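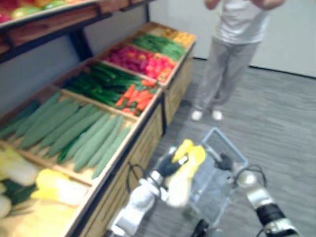

Produce stand with the slatted wooden crates, cabbages at the near corner.

Workshop notebook, May

Natural dye trials, batch 17. Very happy with this one! The onion skins from the Storka market finally gave the deep orange I've been chasing since summer, and on plain wool too, with only a light alum bath beforehand. I kept the pot just under a simmer for an hour, then let the skeins sit in it overnight.

Red cabbage next. It's a lovely colour in the jar and a terrible one to hold on to – the Hodden wool took a soft blue-grey, while the Peketti yarn went straight to lilac from the same pot. Same water, same alum, so I suspect leftover spinning oil or a bit of acid from the mill. Must wash both again and retry with rainwater.
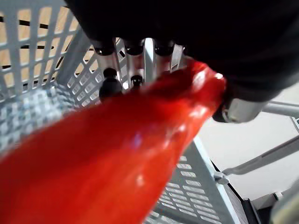

Words and pictures: the dye bench, Rebelo workshop

Lightfastness strips came off the window at 4 pm after 30 days. Onion skin barely moved. Avocado pink has faded to something like weak tea (still pretty, I'd wear it). Beetroot has gone completely, as everyone warned me it would.

Weighed the dry onion skins we have left: 943 grams. At equal weight to fibre that should cover more than 6 good-sized skeins, so there's room to play with an iron dip for the greens. Please don't use the big enamel pot for iron, it'll dull every yellow after it. Use the chipped one.

To do: relabel the alum tub, find the other thermometer, start soaking carrot tops tonight.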